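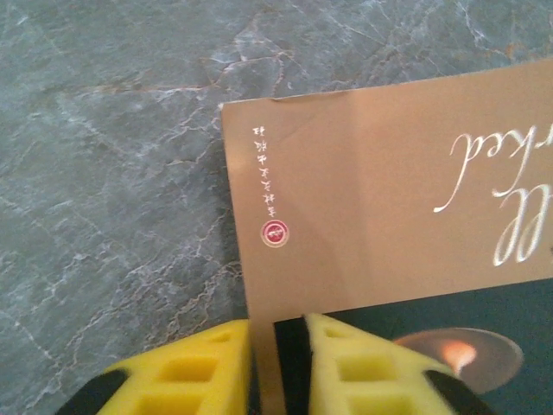 Week 4: Cloth, mesh and trim
Soft Goods 2, evening section, Morin Building
Notes updated 15/09/2026

Read before class: Fludanley reader, ch. 11. Skip the part on dye chemistry, we do that after the break.

Quick recap from last week
Fibre, yarn, fabric, finish. In that order. People keep mixing up fibre and fabric in the quizzes. Nylon is a fibre. Canvas is a fabric. You can have nylon canvas, cotton canvas, whatever. Satin is a weave and NOT a fibre, please.

Wovens
Two sets of yarns at right angles. Warp runs the length of the loom, weft goes across.
- plain weave: over one, under one. Strong, a bit stiff, frays at a cut edge
- twill: diagonal lines on the face. Denim, most work pants. Drapes better than plain
- satin: long floats, smooth, snags if you look at it wrong
- ripstop: plain weave with heavier yarns in a grid, so a tear has something to stop at

Bias = 45 degrees to the grain. Woven cloth stretches most on the bias even when there's no stretch in the yarn. Try it with a hanky. This matters for straps: cut one on the bias by mistake and it will grow in use.

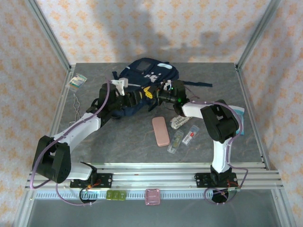 Same goes for facings and pocket bags. Mark your grain line on every pattern piece, both sides if the cloth is dark and you can't tell face from back. Last August we lost a whole evening to recutting and I don't want to do that again.

Knits and mesh
Loops instead of crossed yarns. Weft knits (t-shirts) ladder, warp knits mostly dont. A lot of sports mesh is warp knit.
Spacer mesh: 2 knit faces with a layer of yarn standing up between them. Cushions, lets air move. Used on shoes, back panels, chair seats. Thick to sew, so grade your seams and lengthen the stitch.
Open mesh picks up lint and holds it. Shows worst on dark colours. Think about that at sampling stage, before somebody orders 21 rolls of black.

Seams, the short version
- plain: fast, weak-ish, raw edges need finishing
- flat felled: both edges enclosed, two rows of stitching, good for work clothes
- bound: tape over the raw edge. Standard inside bags
Corners: clip, turn, poke out with something blunt. Not scissors! 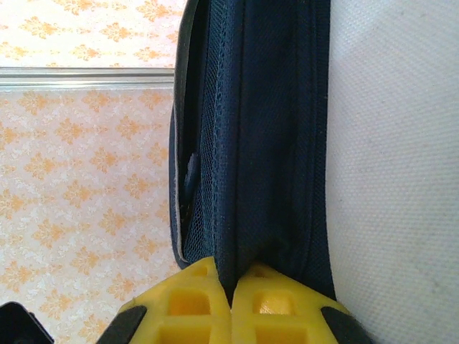 Trim and reflective tape
Most reflective trim uses tiny glass beads or tiny prisms. Both send light back towards where it came from, so a driver sees it and a person off to the side sees less. In daylight the bead type mostly looks plain grey.
Glass bead tape = softer, bends well, wears down with rubbing. Prism = brighter, stiffer, can crack on a tight fold.
Keep it off high wear spots. Sew close to the edge with a longish stitch, too many holes and it tears off like a stamp. Dont iron straight onto it. Check the care label agianst the base cloth as well. 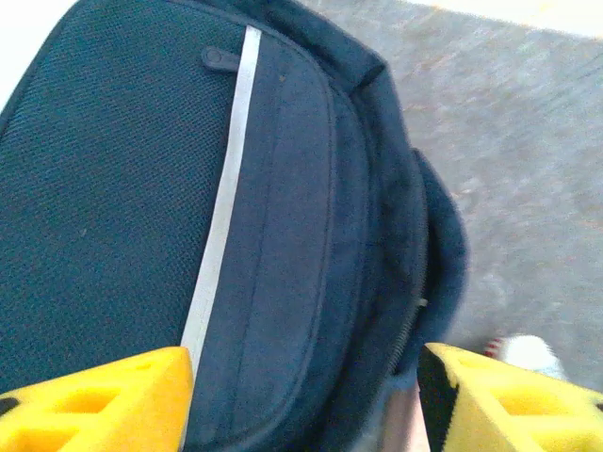
Light-grey reflective stripe between mesh and smoother woven cloth, navy backpack.

For next class
Bring 4 swatches from home, any size. Label each: woven or knit, face and back, grain direction if you can find it. Akow sample cards are on the shelf by the door, sign them out.
Farnen worksheet, questions on seams only. Hand in on paper.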